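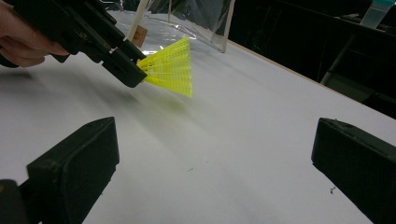

Pregunta Wustuvness si de verdad hace falta un cuaderno para los volantes de bádminton. Hace falta, porque la última vez se apuntó en una servilleta y la servilleta hizo carrera propia.

Inicio Cuaderno Taller Material Contacto

13 abr 2019

Mesa blanca, lote de plástico amarillo. El pedido a Panicker era de 40 y venía con una nota que decía «surtido». Surtido de qué, no consta.

- Se cogen por la base. Por la falda se deforman las varillas y luego vuelan como un pañuelo.
- Criba: 37 al cubo de entrenamiento. Los otros, a la caja de «ya veremos», que lleva desde noviembre sin ver nada.
- La balanza Motodix pesa hasta 500 g y para un volante tiene el criterio de una báscula de patatas. Pedir otra.
- El tubo Pisteo sigue sin tapa. Le he puesto cinta.

Pasar un paño a la mesa antes de la próxima tanda, hay motas.

Pendiente: separar los de nailon viejos y preguntar el precio de los de pluma, por sufrir un poco.

Usamos cookies propias y de terceros. Aceptar Configurar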